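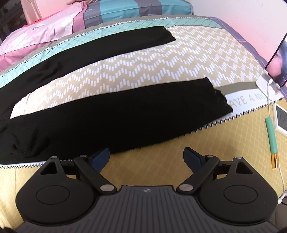 Flächenmuster beruhen auf Wiederholung. Ein Motiv wird in mindestens zwei Richtungen verschoben, bis es eine Fläche füllt, und das Auge setzt das Muster auch dort fort, wo es verdeckt ist. Dieser zweite Punkt wird in der Praxis oft unterschätzt. Auf der gelben Steppdecke mit dem Gittermuster liegt eine schwarze Hose über einem großen Kissen, und trotzdem liest man den gelben Stoff als eine zusammengehörige Fläche. Die Unterbrechung stört die Ordnung kaum, weil das Gitter in jedem sichtbaren Stück vollständig beschrieben ist. Bei einem gestreuten Motiv ohne erkennbares Raster wäre das schwieriger. Mit der Ordnung, die das möglich macht, befasst sich die vierte Einheit.

Musterlehre für textile Flächen
Einheit 4: Rapport, Gitter und Versatz
Skript zur Vorlesung, Stand 3. September 2026

Vorausgesetzt werden die Bindungslehre aus Einheit 2 und die Druckverfahren aus Einheit 3. Wer die Begriffe Kette, Schuss und Fadenlauf nicht sicher verwendet, sollte dort noch einmal nachlesen.

4.1 Begriffe

Motiv: die kleinste gestalterisch gemeinte Einheit, also die Blüte, der Punkt, das Karo. Das Motiv ist eine Frage der Wahrnehmung und lässt sich nicht immer eindeutig abgrenzen.

Rapport: der kleinste Ausschnitt, aus dem sich die gesamte Fläche allein durch Verschieben herstellen lässt. Der Rapport ist eine technische Größe. Er wird in Höhe und Breite angegeben, in dieser Reihenfolge. In manchen Betrieben ist es umgekehrt, deshalb bei Bestellungen immer beide Maße benennen.

Gitter: die Gesamtheit der Punkte, auf die ein beliebiger Ausgangspunkt durch die Verschiebungen abgebildet wird. Das Gitter ist selbst nicht gezeichnet. Ein sichtbares Gittermuster (Linien, Stege, Steppnähte) kann mit dem gedachten Gitter zusammenfallen, muss es aber nicht. Sitzt zum Beispiel in jedem zweiten Feld eine kleine Blüte, ist der Rapport größer als ein einzelnes Feld.

Grund: die Fläche zwischen den Motiven. In der Prüfung wird regelmäßig vergessen, dass auch der Grund eine Form hat.

4.2 Die fünf Gittertypen

In der Ebene gibt es genau fünf Typen: schiefwinklig, rechteckig, rhombisch, quadratisch und hexagonal. Das rhombische Gitter wird auch zentriert rechteckig genannt, beides meint dasselbe.

Das quadratische Gitter wirkt ruhig und ist einfach zu verarbeiten. Fehler im Zuschnitt sieht man dafür sofort, vor allem an geraden Kanten, wo schon ein leicht verzogener Fadenlauf eine Treppe ergibt.

Das rechteckige Gitter betont eine Richtung. Bei Vorhangstoffen wird meist die Höhe betont. Für Decken und Überwürfe ist zu klären, von welcher Seite die Fläche überwiegend gesehen wird.

Rhombische Gitter führen den Blick in die Diagonale. Die klassische Rautensteppung gehört hierher, sofern die Raute nicht gerade ein auf die Spitze gestelltes Quadrat ist. Dann liegt ein quadratisches Gitter vor, nur gedreht. Bitte im Übungsblatt nicht verwechseln.

Hexagonale Gitter kommen im Patchwork häufig vor, im Gewebe seltener. Rechtwinklig laufende Fäden geben Winkel von 60 Grad nur angenähert wieder.

Das schiefwinklige Gitter ist der allgemeine Fall. Es wirkt in Druckmustern lebendig, macht aber das Ansetzen mehrerer Bahnen mühsam.

4.3 Versatz

Beim geraden Rapport stehen die Wiederholungen neben- und übereinander. Beim halben Versatz rückt jede zweite Bahn um die halbe Rapporthöhe nach unten. Der halbe Versatz verhindert die Gassenbildung, also durchgehende leere Streifen im Grund, die man auf dem Entwurfsblatt übersieht und erst auf der fertigen Ware bemerkt.

Vor der Freigabe eines Entwurfs wird der Rapport deshalb mehrfach aneinandergesetzt und aus größerer Entfernung betrachtet. Ein Ausdruck an der Wand ist dafür besser geeignet als der Bildschirm. Augen leicht zukneifen. Gassen, Häufungen und ungewollte Diagonalen treten dann hervor.

Ein Drittelversatz ist möglich, wird aber selten verlangt. Im Musterbuch Emetti finden sich zwei Beispiele, die Blätter 1224 und 1319. Blatt 1224 zeigt ein Rankenmotiv, bei dem der Versatz kaum auffällt. Auf Blatt 1319 ist er dagegen deutlich als schräger Zug zu erkennen — ob das gewollt war, lässt sich aus den Begleitnotizen nicht entnehmen.

4.4 Maß und Zuschnitt

Rechenbeispiel. Eine Fläche soll in der Breite 200 cm messen, die Rapportbreite beträgt 4 cm. Die Breite nimmt also fünfzig ganze Rapporte auf, ohne Rest. In diesem Fall ist nur zu entscheiden, ob die Kante durch die Motivmitte oder durch den Grund läuft. Für eine symmetrische Wirkung müssen linke und rechte Kante an spiegelbildlich gleichen Stellen des Motivs liegen.

Bleibt ein Rest, wird er auf beide Seiten verteilt. Den Rest vollständig auf eine Seite zu schieben ist nur vertretbar, wenn diese Seite später verdeckt ist.

Bei mehreren Bahnen wird die Zuschnittlänge jeder Bahn auf das nächste Vielfache der Rapporthöhe aufgerundet. Beim halben Versatz kommt eine halbe Rapporthöhe hinzu, je nach Lage der Bahn. Nahtzugaben werden erst danach addiert. Die umgekehrte Reihenfolge ist der häufigste Rechenfehler in den Übungen.

Gesteppte Ware verliert durch das Steppen an Breite und Länge. Wie stark, hängt von Füllung, Stichlänge und Nahtabstand ab. Einen allgemein gültigen Wert gibt es nicht. Man steppt ein Probestück, misst vorher und nachher und rechnet um. Soll die Steppnaht einem gedruckten Gitter folgen, muss das Probestück aus demselben Stoff sein.

4.5 Farbe und Lesbarkeit

Ein Gitter bleibt auch bei geringem Kontrast lesbar, wenn die Linien regelmäßig laufen. Ton-in-Ton-Muster nutzen das aus. Je kleiner der Kontrast, desto stärker hängt die Wirkung vom Licht ab; bei Steppware kommt der Schatten in den Vertiefungen der Naht hinzu. Streiflicht macht die Struktur sichtbar, frontales Licht nimmt sie weitgehend weg.

Gelb ist ein Sonderfall. Gesättigtes Gelb ist hell und lässt sich nicht abdunkeln, ohne in Richtung Oliv oder Braun zu kippen. Wer zwei Gelbtöne für Linie und Grund sucht, hat deshalb weniger Spielraum als etwa bei Blau. Schwarz auf Gelb hat einen sehr hohen Helligkeitskontrast. Kleine schwarze Motive treten auf gelbem Grund stark nach vorn und müssen sparsam verteilt werden.

Für die Farbübung verwenden wir die Karten der Reihe Jerden. Andere Farbkarten sind zugelassen, wenn die Bezeichnungen auf dem Blatt stehen.

4.6 Übungen

Übung A. Zeichnen Sie zu einem Motiv Ihrer Wahl je einen Rapport mit geradem Ansatz und mit halbem Versatz. Setzen Sie beide in drei Reihen aneinander und markieren Sie Gassen im Grund.

Übung B. Suchen Sie in Ihrer Wohnung zwei textile Flächen mit regelmäßigem Muster. Bestimmen Sie Gittertyp und Rapportmaß. Messen Sie über mehrere Wiederholungen und teilen Sie, das Ergebnis wird genauer.

Übung C. Wählen Sie aus dem Musterbuch Emetti ein Blatt aus und übertragen Sie das Motiv in ein anderes Gitter. Beschreiben Sie in einer halben Seite, was sich an der Richtung des Musters ändert.

Abgabe im Januar, auf Papier, gefaltet höchstens A4. Lose Stoffproben bitte aufkleben oder annähen. Das Musterbuch steht in der Werkstatt Olta und kann dort eingesehen, aber nicht ausgeliehen werden. Kopien einzelner Blätter gibt es im Kopierladen Ebrahimi.

Einheit 5 behandelt Spiegelung und Drehung und damit die siebzehn Symmetriegruppen der Ebene. Bringen Sie dafür Transparentpapier und einen Handspiegel mit.

Diese Website verwendet Cookies, um die Nutzung zu verbessern. Mit dem weiteren Besuch stimmen Sie der Verwendung zu. Einstellungen | Akzeptieren

Kommentare (4)

fadenlauf_m
Zu 4.4: Gilt das Aufrunden auch für die erste Bahn? Die muss ja an nichts angepasst werden.

Skriptredaktion
Die erste Bahn kann auf Maß geschnitten werden, wenn danach keine weitere aus demselben Stück kommt. Sonst fängt die nächste mitten im Rapport an und der Verschnitt entsteht eben dort.

quiltgast
Ich habe Übung B mit einer Waffeldecke gemacht. Nach der Wäsche war der Rapport in der Länge kleiner als in der Breite, vorher quadratisch. Welchen Typ schreibe ich hin?

Skriptredaktion
Beide, mit den jeweiligen Maßen. Quadratisch vor der Wäsche, rechteckig danach.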